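Forums > Simulation & Teleop > Show Your Work

Teaching door opening by remote control in sim, 102 demos in

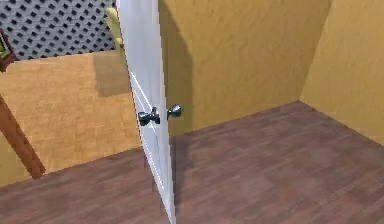 Reading time: 1 min

latchkey_moth
So happy with this one! I'm driving the Hakari arm in Palomino with a hand controller and recording every try. It's an interior door with a knob on both sides and parquet in the next room. I've got 102 demos saved and want 400 before I train anything. Anybody else doing doors?

bolt_and_shim
Love the yellow walls. I'd stop well before 400, though. My drawer policy got worse once I padded it with sloppy late-night demos.

gristmill
Disagree with bolt. Doors need the variety, way more than drawers do. Start the arm from different spots and keep the recoveries in, the ones where you miss the knob and come back for it. Those are gold!

bolt_and_shim
Recoveries, sure. Sloppy is something else.

latchkey_moth
I've been deleting my misses, ugh. Keeping them from now on!

pennywhistle9
Is that big shadow on the wall baked in or live? If it moves with the door, I'd randomize the light too. Batus got stuck on exactly that for me.

latchkey_moth
Live, it swings with the door. Adding 3 light setups tonight.

gristmill
Yes!! Post the success rate when you have it, even if it's ugly.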